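The fold before the fold: planning for cloth at Rotasley

Most of the code in a garment-folding robot has nothing to do with folding. At Rotasley, where the laundry stack has been in development for the past four years, the folding routine itself fits in a single short module. It takes a flat garment with known corners and returns a sequence of grasp and release poses. The remainder of the repository exists to produce that flat garment and those known corners.

The difficulty is one of state. A rigid object can be described by six numbers, three for position and three for orientation. A cardigan has no such description. It can be inside out, half buttoned, doubled over at the hem or twisted at one shoulder, and each of these needs a different first move. The early version of the stack tried to recover a full mesh from every camera view. It worked on tea towels and failed on knitwear, where the surface pattern of a cable stitch was regularly read as a set of folds. A planner given that mesh would try to smooth out ridges that were part of the garment.

The current release drops the mesh. Perception is handled by Wuserix, a module that labels image regions by what can be done with them: graspable edge, opening, fastening, sleeve end, unsafe. A cuff is useful because it is thick, has a clear boundary and says a good deal about where the rest of the sleeve must be. A button is marked unsafe, as closing on one gives a firm contact reading with very little cloth held. Ribbing is treated as a separate texture class from cable, and the two together give a coarse orientation even when the neckline is hidden.

Training data comes from people handling clothes with hand-held grippers, each fitted with a wide-angle camera. The lens matters to the software in two ways. Its coverage is generous enough that the fingers and most of a garment can be in view together, so the model always has the tool and the target in the same coordinates. It also bends straight lines badly towards the edges. The team first corrected the distortion before training, then stopped. Correction stretched the outer pixels, where sleeves tend to be, and the resampled texture there was too poor to separate a rolled cuff from a crease. Images now go in as recorded, and the camera model is applied only when a chosen grasp point is converted to a pose.

Backgrounds are varied on purpose. Patterned blankets are the hard case, particularly those with stripes or zigzags, which produce strong edges that are not garment edges. An internal set of 400 recordings on patterned bedding is held back from training and used as a gate. A new Wuserix build that scores worse on this set than its predecessor is not merged, whatever it does elsewhere.

Planning is the job of Pramanik, which sits between perception and the arm controller. It keeps a short list of candidate grasps, each with a predicted result, and picks the one expected to reduce uncertainty most. This often looks odd to an observer. The planner may lift a sleeve a few centimetres and put it down again - the only purpose being to learn whether a second layer lies beneath. Such probing moves were once capped at two per garment. The cap was removed after the logs showed that failed folds could usually be traced to a wrong guess about layers made in the first few seconds.

Layer count remains the weakest estimate in the system. Shadows are one cause. A gripper close to the cloth darkens the area between its own fingers, and a dark patch on a knit looks much like a gap or an underlying layer. The present remedy is plain: the gripper's outline is rendered from the joint angles, a likely shadow region is computed from it, and confidence inside that region is scaled down. If the remaining evidence is too thin, the planner backs the tool off and looks again.

The control loop runs at 30 updates a second, with a slower planning thread beside it. The split causes its own faults. A grasp chosen from an old view may be stale by the time the fingers arrive, and cloth moves when touched. Each plan therefore carries an expiry time, and the controller will hold position sooner than act on one that has lapsed.

Tooling has taken up as much effort as either. Fonholm, the replay viewer, steps through a recording with region labels, candidate grasps and finger width on one timeline. In September it was used to re-check 87 recordings in which the fastening label had flickered on and off. Most involved small dark buttons on a loose placket, and the labelling guide was changed to include the surrounding band of knit.

Work on the next release is concentrated on closed cardigans, where the front opening gives no usable edge.
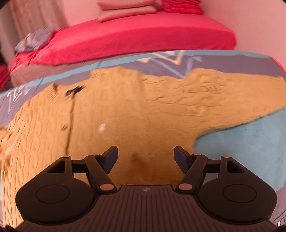 Hand-held gripper with its fingers open over a cable-knit cardigan, front side up on a patterned blanket.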